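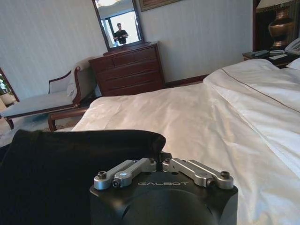

Bralla

Jacket copy and first lines from crime novels in translation. README, second pass, still rough. Maintained by Soledad Zapata and Tadeo Toledo. Typos are ours.

What's in it

3000 records. One record per edition, not per book, so a novel that came out in hardcover and then again as a paperback with a new blurb shows up twice. That's on purpose. Half the fun is watching the blurb change. The first one will say "a haunting study of grief" and the paperback says "a killer is watching."

Everything is English text. The novels themselves were written in other languages, mostly Italian, Spanish, Swedish and Japanese, with a long thin tail after that. We don't have the originals. We don't have the full text of anything either, please stop writing to ask.

Where it came from

Most of it was typed up from the shelves of the Veltcombe reading room, which had a run of donated mysteries going back a good long way and was happy to let us sit there. The rest is the Swanepoel catalog. Swanepoel is a small mail-order bookshop that used to write its own summaries for every title, very opinionated, sometimes flat wrong about who did it. Those records are marked source = swanepoel. Treat them as their own thing. They don't read like publisher copy and if you mix them in you'll get strange results.

Tadeo typed most of the Veltcombe part. Soledad did the checking and the tags.

Files

bralla_main.csv is the one you want.
bralla_swanepoel.csv has the shop summaries by themselves, same columns.
bralla_pairs.csv links editions of the same novel, see below.
notes.txt is our running notes. Not cleaned up. Some of it is about lunch.

UTF-8, comma separated, quotes doubled inside quoted fields. Excel will mangle the accents if you double-click it. Import it instead.

Columns

id: plain number, means nothing, don't sort by it and expect an order
title: English title as on the cover
title_orig: original title if the copyright page gave it, blank otherwise
author: as printed
translator: as printed. Blank means not printed, NOT that there wasn't one
lang: language translated from
form: hardcover, paperback, or unknown
blurb: the back cover or flap text, whole thing, praise quotes removed
first_line: first sentence of chapter one, or of the prologue if there is one
prologue: y or n
detective: see tags
spoil: see tags
source: veltcombe or swanepoel

A word on translator. A sad number of the older paperbacks don't name one anywhere. We looked at the copyright page, title page and back cover and then gave up. If you know who it was, send it, we'll add it with a note saying it came from a reader.

Tags

Two tags were added by hand. Both are judgment calls.

detective has 4 values. police, private, amateur, none. Retired cops working on their own went under amateur after a long argument (Tadeo wanted private, lost). Lawyers are amateur. Journalists are amateur. Psychiatrists, amateur. Books told by the killer are usually none but not always, check the blurb.

spoil is y or n and means the blurb gives away something that happens in the last part of the book. We have not read all of these. So spoil = y means one of us read it and winced. spoil = n means either it's clean or we don't know. Should probly have been a third value. Next version maybe.

Checking

Each Veltcombe record was read 2 times against the physical book, once by whoever typed it and once by the other person. Swanepoel records were checked against the catalog only, never against the novels. Where the catalog had a plot point wrong we left it wrong.

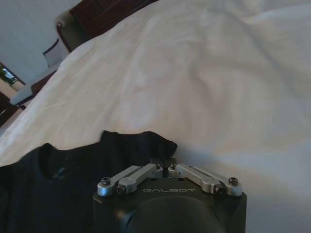 We used a little script called Ulska to catch the usual stuff: doubled words, curly quotes that came in backwards, blurbs that stop in the middle. It's in the tools folder. It is not smart. It flagged every "had had" in the set and most of those were fine. Run it with the csv as the only argument and it prints a list of ids to look at.

The pairs file

Two ids per row, earlier edition first where we could tell. If we couldn't tell, the order is whatever and the column sure = n. US and UK editions of the same translation count as a pair. Two different translations of the same novel also count, and then same_trans = n. Those are the best rows in the whole thing if you care about first lines. Same sentence, two people's ears.

Good for

Looking at how blurbs are written. Classroom stuff. Teaching people to spot a stock phrase ("nothing is what it seems" gets really tiring). Comparing openings across languages, if you're careful. Somebody used it to make a guess-the-book game for a reading group and sent us the cards, very nice.

Not good for

Any claim about crime fiction in general. It's one reading room and one bookshop. Whoever donated to Veltcombe loved gloomy inspectors by the sea and it shows. Also not good for sales, popularity, or "which country writes the most mysteries," that is just a count of what someone carried in the door.

Don't use the first lines to judge a translator. One sentence isn't enough and it's not fair to them.

Known problems

Author names aren't in one format. Family name comes first in some of the Japanese records and last in others, following the cover. We meant to add a sort column and didn't.

Some blurbs mention the wrong character name compared to the book. That's printed that way. Left alone.

Series order isn't recorded. A lot of series came out in English out of order so a blurb may call book one "the new case."

A few library stickers covered part of the back cover. Missing words are marked [gap]. Don't fill them in and send them back to us as fixes unless you have the edition in hand.

The form column is unreliable for the book club editions. Hardcover, technicaly, but cheap ones with different flaps.

Rights

The tags, the pairs file and the script are ours, do what you like, credit is nice. The blurbs and first lines belong to whoever they belong to. We keep them here for study. If you hold the rights to one and want it out, write and it goes, no argument. We keep the row with the text blank so the ids dont shift.

Changes

July: pairs file added. Fixed the broken accents in title_orig. Took out the praise quotes, which had crept back in after a bad merge. Renamed the old "sleuth" column to detective, so older scripts will break, sorry.

Before that: first version, no tags, no pairs, lots of missing translators.

To do

Sort column for names. Third value for spoil. Another shelf at Veltcombe we haven't touched, mostly French, top row, need the ladder. Ask Swanepoel if the older catalogs still exist on paper.

Corrections

Send the id, the column, what it says and what it should say. One per line. If it's a blurb, say which edition you're holding. Soledad handles the tags, Tadeo everything else. We get to these in the evenings so it may be a while.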